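Caldeira: picking long blocks from a metal bin, with grasp correction

Maintainers: Henrique Mota, Hélder Antunes

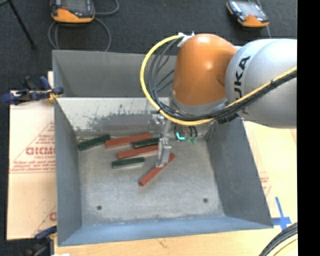 Caldeira is the data we used to test Stikness, our method for correcting a planned grasp when the gripper is already down in the bin. Most planners choose the grasp once, from above, and then they trust it. With long blocks this gives many failures, as one end can lie higher than the other and the block turns when a finger touches it.

What is inside

The release has 1625 pick attempts with a KUKA arm. The objects are red and dark green rectangular blocks in a gray sheet-metal bin. A fixed camera records the workspace. For each attempt we give:

- color images before, during and after the grasp
- joint positions and gripper opening
- the planned grasp and the corrected grasp
- the result (held, dropped, missed)

Split

1483 attempts have a complete log and are used in all our tables. The others miss part of the joint data. We keep them in the folder "partial", and please do not mix them with the rest. From the complete ones, 800 are for training.

Result

On the test part, Stikness drops fewer blocks than the Ernik baseline. The gain is largest for blocks that lean on a wall. For blocks flat on the floor of the bin we see no clear difference.

Known problems

The metal reflects the lamps, so depth near the walls is noisy. In 9 attempts the color images are too dark; they are listed in skip.txt. We tested only one bin, so we can not say how the method works with plastic ones.

Changes

April: fixed the wrong sign of the wrist angle in the planned grasps. If you downloaded before, run the script fix_wrist.py from the Skukcombe tools, or download again.

Questions about the logs go to Hélder, about the method to Henrique.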